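Mantel heredado que se resbala en mesa redonda

Hola a todos. Tengo una mesa redonda grande en la sala y le he puesto un mantel estampado que era de mi suegra. Cada vez que alguien se levanta, el mantel se va hacia un lado. No quiero pegar nada al tablero ni coser pesas en el borde. También me gustaría saber cómo lavarlo, porque no trae etiqueta y no sé si lleva algo sintético.

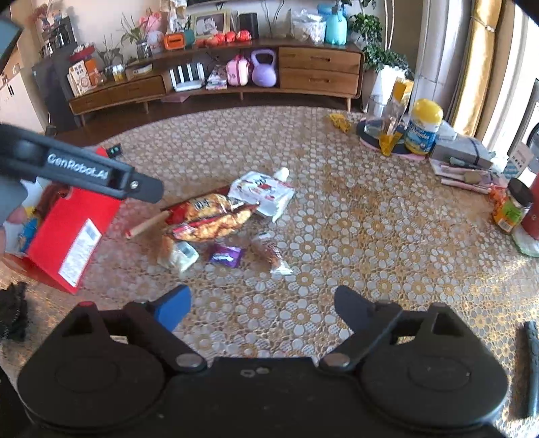 Publicado por Lungile Mofokeng el 9/2/20 — Hogar y textiles — 302 visitas

Añado datos por si sirven. La tienda Tilholm me ofreció un protector acolchado, pero solo lo tienen rectangular y habría que recortarlo. ¿Se deshilacha al cortarlo? En diciembre compré uno de espuma fina en Bangate y dejó marcas en el barniz, así que ese tipo lo descarto.

Respuestas (3)

Makhubela
El de fieltro con base de goma se puede cortar y no se deshilacha. Marca el contorno por debajo con tiza y corta dos centímetros hacia dentro para que no asome. Antes de ponerlo deja un retal una semana en una esquina poco visible, y si el barniz queda pegajoso no lo uses.
Para lavarlo, agua fría y jabón neutro, a mano. Si tienes que usar la lavadora, programa delicado, centrifugado a 500 como mucho y dentro de una funda de almohada. A 1000 se me deformó uno de encaje y ya no volvió a quedar redondo.
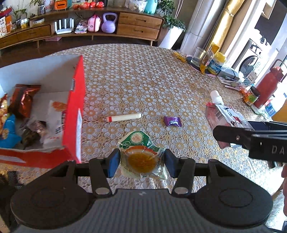 Sécalo extendido sobre una toalla, sin pinzas, y estíralo con las manos desde el centro mientras esté húmedo. Si hay que planchar, por el revés, con un paño encima y la plancha al mínimo. Las manchas de salsa se tratan antes del lavado: se retira lo que sobra con una cuchara y se pone jabón directamente, sin frotar.

jastum_77
Yo puse 4 pinzas de las de terraza y listo. Feas pero aguantan.

Lungile Mofokeng (autor de la consulta)
Gracias. Las pinzas no me entran, el canto de la mesa es muy grueso. Voy a probar con el fieltro, he visto uno de 300 gramos por metro. ¿Ese grosor se nota al apoyar los vasos?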